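The Table Gets Cleared, Eventually

I have been putting off writing about the table, mainly because writing about it would mean looking at it. It came from Brasier in November, cost me £196 second-hand, and the man who sold it to me described it as a desk. I have always thought of it as a table. My family thinks of it as a shelf, and over the year the shelf faction has been winning.

The rule in our house is that a flat surface belongs to whoever last put something on it. This is how I came to share mine with a bag of compost, the good scissors, the bad scissors and 484 paper napkins left over from a party which was attended by 9 people. I didn't order the napkins. I did say 'get plenty', and I accept my share of the blame.

So I set a few terms. Things that live on the table are things being used on the table. Anything else has until bedtime, and then it goes in the Skarnero box in the hall (a storage box so ugly that people will do almost anything to get their belongings out of it). I also became very keen on marking out a patch with tape. A line of tape on wood has an authority that I have never managed in person. People who will happily put a wet mug on an heirloom will walk round a bit of tape as though it were the edge of a cliff.

Second picture: walnut-coloured wood, grey tape, and one crumpled white cloth.

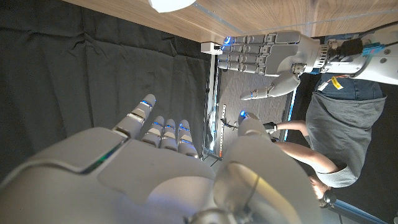
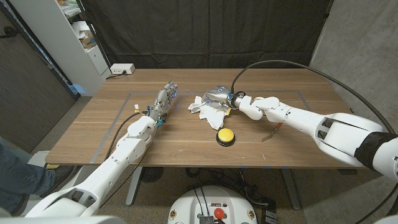
The cloth question is the one I have changed my mind about most. I used to be a folder. Cloths were folded in four and stacked by size, and the stack was admired by me alone. Now I let them lie in a heap until the job is finished, on the grounds that a cloth you have just folded is a cloth you are about to need. I did buy a proper cloth rail from Womatero, but it wanted four screws in a wall that has never held a screw in its life – it fell off twice and is now in the Skarnero box.

Tools are harder. A cloth in the wrong place is only a cloth, whereas a tool in the wrong place is an argument. We tried hooks. We tried a tin. We tried the Gounder drawer insert, which has a neat slot for every sort of tool except the ones we own. What works at the moment is putting small things down on the side nearest the person using them, and then shouting.

As for the wood itself, I have stopped using the spray that smelt of lemons and left a film you could write your name in. A damp cloth, then a dry one, along the grain. It takes a couple of minutes if there's nothing on the table, and most of an afternoon if there is.

Next I have to face the cupboard under the stairs, where I believe the other box of napkins is.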